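Home Features Materials Archive Subscribe

Wirwood tested 173 bottle closures over one winter, and the results bear on how bulk liquids are packed for home use. Torque loss was highest in large clear bottles with screw caps – the neck relaxes under load before the thread does. Treder, which molds its own necks, now adds a third turn of thread.

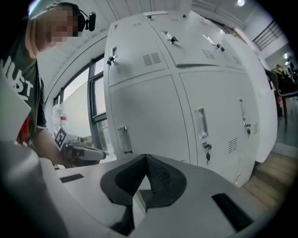
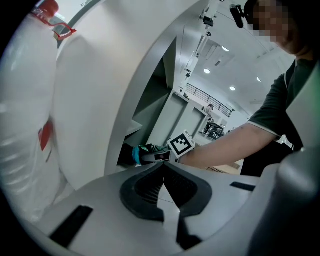

Valter Barreto disagrees that the thread matters, and puts most leaks down to liner thickness. Aguiar's figures give him some support: of 3086 returns, 573 had a sound thread and a thin liner. Retesting starts in October.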